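Ticket: Stock sync stops partway through nightly import
Product: Clanik connector for Furnis shop
Status: Resolved, monitoring
Opened: 23 August 2026
Priority: 2

Reported problem

The nightly import from the Marwat warehouse feed finishes with status OK, but stock levels on the Furnis shop are only updated for part of the catalogue. The feed holds 1,227 product lines. After the import, the shop shows a new "last updated" time on 1,000 of them. The remaining lines keep the stock figure from an earlier run. No error is written to the import log and no alert email is sent.

Affected pages are mostly in the kitchen section. Customers have been able to order items that the warehouse lists as out of stock. Six orders had to be cancelled by hand.
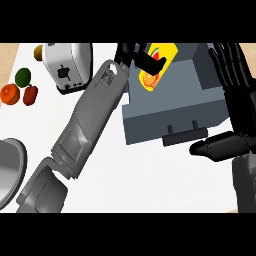 The feed file itself is complete. It was downloaded by hand from the Marwat server and opened in a text editor; the last line is present and the closing record count matches. File encoding is UTF-8 without a byte order mark. Line endings are consistent throughout.

Steps tried

Re-ran the import by hand from the admin panel. Same result, same cut-off point.

Cleared the shop cache and the connector cache, then re-ran. No change.

Sorted the feed by product code in reverse order and imported it on the test shop. A different set of products was left out, but the total updated was again 1,000. This rules out a bad record in the feed.

Raised the PHP memory limit and the script time limit. No change. The import ends well inside both limits in any case.

Turned off image matching in the connector. The import ran faster but stopped at the same count. Image matching was turned back on and the kitchen category was opened on the test shop to check that the banner and stock labels still loaded. 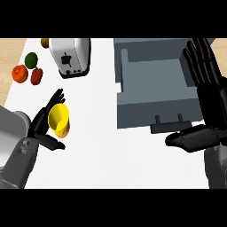
Worktop with toaster.

Stock labels on the same page were still out of date, so the fault is separate from image handling.

Cause

Clanik reads the feed through the Tridow gateway, which returns results in pages. The page size is capped at 1,000 records. Before the last connector update, Clanik asked for the next page until it received an empty one. The updated version looks for a "next" field in the reply header instead. Tridow sends that field in the reply body, so the connector finds nothing, treats the first page as the full feed and closes the job as complete.

The fault did not show on the test shop when the update was checked — the test feed at that time fitted on a single page.

Fix

Set paging mode to "legacy" in the connector settings, under Sources, then Advanced. Save, then restart the import worker. The setting is not picked up until the worker restarts.

Ran the import again on the test shop: 1,227 lines read, 1,227 updated, 2 pages requested. Repeated on the live shop with the same result. Stock figures in the kitchen section were compared with the feed and match.

Still open

The job should not report OK when the number of lines read differs from the closing record count in the feed. A change request has been raised with Clanik. They have given November as the target for the next release. Until then, a separate check compares the two totals after each import and sends an email if they differ.

Do not switch paging mode back to "auto" when installing connector updates. The installer resets this value — check it each time before the worker is started.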